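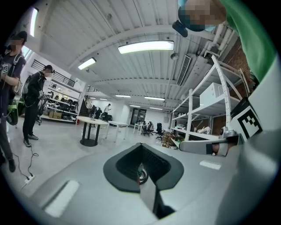 22 janvier 2022
Par le responsable des locaux, atelier Posum

Repris le dossier du sol ce matin, avant que tout le monde ait besoin de la place. Je note ici ce que j'ai vu et ce qu'on m'a raconté, en essayant de ne pas mélanger les deux, parce que le compte rendu de livraison les mélange joyeusement.

Rappel pour ceux qui n'ont pas suivi : gris pâle brillant partout dans la grande salle, finition Pluklow, posée par Fallahi. La fiche promet un entretien « quasi nul », une meilleure lumière et une bonne tenue sous les semelles. Trois promesses, aucune méthode. Sur la lumière, je veux bien en discuter. Sur le reste j'attends de voir.

La lumière d'abord. Avec le plafond ondulé blanc au-dessus et un sol aussi clair en dessous, la salle paraît évidemment plus claire qu'avant. Que l'on y voie mieux, c'est une autre question. J'ai posé le luxmètre sur la table du fond, à hauteur de travail, lampes allumées, rien d'autre en marche : 86 de plus que la valeur du cahier précédent. On m'a fait remarquer que ça prouvait l'intérêt du revêtement. Sauf que la valeur du cahier précédent a été prise on ne sait où, sans indication de hauteur, et que deux tubes ont été changés entre-temps. Je ne retiens pas ce chiffre. Je le laisse écrit pour qu'on ne vienne pas me le ressortir comme une trouvaille.

Par contre les reflets sont réels. En se baissant pour ramasser une vis au pied de l'établi, on a la lampe en plein dans l'œil, renvoyée par le sol. Les petites pièces métalliques disparaissent là-dedans. J'ai fait tomber exprès une poignée de rondelles et j'ai mis un temps ridicule à les retrouver, à quatre pattes, la joue presque par terre. Sur l'ancien sol, sombre et moche, on les voyait de loin. Une collègue soutient que c'est une affaire d'habitude. Possible. Elle n'a pas cherché les rondelles.

Essai d'adhérence. Je n'ai pas de pendule, je n'ai donc pas de coefficient à donner, et je trouve un peu fort que la fiche en donne un sans préciser l'état de surface ni le type de semelle. Ce que j'ai fait : un patin découpé dans une vieille semelle d'atelier, lesté avec la même gueuse à chaque fois, tiré au peson, lentement, jusqu'au décollage. À sec, c'est franchement bon, je m'attendais à pire. Avec un voile d'eau passé à la serpillière bien essorée, ça baisse sans s'effondrer. Avec une goutte d'huile fine étalée au chiffon, le patin part presque tout seul. On me dira que n'importe quel sol lisse fait pareil. Je réponds que n'importe quel sol lisse n'est pas vendu comme antidérapant.

Valeurs brutes au peson, même patin, même lest :
à sec : 167
voile d'eau : non retenu, lectures trop dispersées
huile : aiguille illisible en bas d'échelle

Je sais ce que vaut ce tableau. Une ligne utilisable et deux excuses. À refaire avec un peson correct, celui-ci accroche au démarrage et je l'ai tapoté, ce qui n'est pas une technique.

Traces. Le « quasi nul » m'agace particulièrement. Un sol brillant montre tout : les semelles noires, les gouttes qui ont séché, les passages de roulettes. Hier soir j'ai nettoyé une bande à l'eau claire, la bande voisine avec le détergent neutre conseillé par Fallahi, et j'ai laissé la troisième telle quelle. Ce matin, en lumière rasante, la bande au détergent est la plus laide des trois, avec des auréoles en arcs qui suivent le mouvement du balai. Mauvais dosage de ma part ? J'ai relu le bidon deux fois. Le dosage est donné « selon l'encrassement », autant dire au jugé. L'eau claire passée avec un chiffon microfibre presque sec donne le meilleur résultat, et elle ne coûte rien, ce qui explique peut-être qu'elle ne figure pas dans la notice.

Ajout en marge de la page : quelqu'un me dit que les auréoles viennent des restes de l'ancien produit dans la frange du balai. Vérifiable. Acheter une frange neuve, recommencer sur la même bande, ne rien changer d'autre. Surtout ne rien changer d'autre, la dernière fois on avait changé aussi le seau et l'on n'a rien appris.

Rayures. Essai avec la chaise à roulettes, aller-retour au même endroit, quelqu'un d'assis dessus. La fiche annonce 2 000 passages sans altération visible. Je suis allé au bout des 2 000, en plusieurs fois, avec des relais et un compteur à main, et la personne assise a eu tout le temps de lire son courrier. Résultat : pas de rayure franche, je le reconnais. Une zone légèrement mate, que l'on sent moins au doigt qu'on ne la voit, et qu'on ne voit que sous un certain angle. Est-ce une « altération visible » ? Pour moi oui. Pour Fallahi, au téléphone, c'est un « lustrage naturel ». J'ai demandé comment on distinguait un lustrage naturel d'une usure et la conversation est devenue vague.

Il faut dire aussi que nos roulettes étaient propres. Personne ici ne travaille avec des roulettes propres. Refaire avec un peu de limaille sur le trajet, en petit, dans un coin, et prévenir avant.

Le bruit, maintenant, qui n'était dans aucun document et dont tout le monde se plaint. La salle est grande, le plafond ondulé n'absorbe à mon avis pas grand-chose, et le sol ne va pas arranger l'affaire. En tapant dans les mains près de la porte on entend une queue de son assez nette. Théorie qui circule : c'est pire depuis le nouveau sol. Je n'y crois qu'à moitié. L'ancien sol était dur lui aussi. Ce qui a changé le même mois, c'est qu'on a sorti les armoires du milieu et les piles de cartons, et les cartons, ça mange du son. On accuse le sol parce qu'il est neuf et qu'il brille.

Proposition reçue : les dalles Stomby, à suspendre. Le commercial a laissé un échantillon et une brochure avec une courbe sans unités sur l'axe vertical. J'ai posé l'échantillon sur l'étagère. J'ai proposé, moi, de remettre les cartons pendant un après-midi et de taper dans les mains au même endroit. Accueil tiède. C'est pourtant gratuit.

Pour mémoire, mon avis sur les dalles : elles feront sans doute quelque chose dans les aigus, les voix fatigueront peut-être moins, et on ne saura pas combien parce que personne n'aura mesuré avant. Si on doit acheter, on mesure avant. Même mal, avec un téléphone posé toujours sur le même support. Une mauvaise mesure répétée pareil vaut mieux qu'un souvenir.

Marquage au sol. On voulait délimiter les circulations avec du ruban. Collé une longueur le long de l'établi, une autre près de l'entrée, après dégraissage à l'alcool d'un seul des deux emplacements. Celui qui n'a pas été dégraissé rebique déjà à un bout. L'autre tient, trop bien peut-être : en tirant dessus j'ai eu l'impression d'emporter quelque chose du brillant. Impression seulement, je n'ai rien vu sur la face collante, même à la loupe. Je laisse en place et j'y reviens en mars, quand la colle aura eu le temps de faire des dégâts. D'ici là, pas d'autre ruban dans la salle, et pas de gros feutre non plus « juste pour repérer ». Je vise quelqu'un.

Point positif, pour qu'on ne m'accuse pas de parti pris : la poussière se ramasse d'un seul geste. Avant, elle restait dans le grain et on la promenait. Un passage de balai plat et elle est en tas. Le joint le long du mur est propre, bien tiré, sans bavure. Celui qui l'a fait connaissait son métier. Je note au même endroit une petite bulle près du seuil, grosse comme une lentille, entourée au crayon. Si elle grandit, on le saura.

Une question que je n'arrive pas à trancher : faut-il changer de chaussures en entrant ? Les partisans du oui montrent les traces noires. J'en ai effacé plusieurs à la gomme blanche, sans effort. Une partie vient des semelles, d'accord, mais celles sous la table du fond, où l'on ne marche pas, viennent des patins caoutchouc des pieds. On peut mettre tout le monde en chaussons, la table continuera à marquer. Commencer par les patins.

À faire, dans l'ordre où j'aurai le courage :
- frange de balai neuve, refaire la bande au détergent
- trouver un peson qui ne colle pas
- patins clairs sous la table du fond
- demander à Fallahi, par écrit cette fois, la définition de « lustrage naturel »
- enregistrement du claquement de mains avec et sans cartons
- roulettes sales, dans le coin, surface protégée tout autour
- surveiller la bulle du seuil

Durée de garantie annoncée : 3 ans, « hors usure normale ». Relu la clause entière. L'usure normale n'y est définie nulle part. J'ai agrafé la photocopie à la page suivante avec mes soulignements, et la facture derrière.

Ajout du soir. Retrouvé encore une rondelle, en marchant dessus. Elle était en pleine circulation, bien à plat, et j'étais passé à côté toute la journée. Je l'ai scotchée dans la marge.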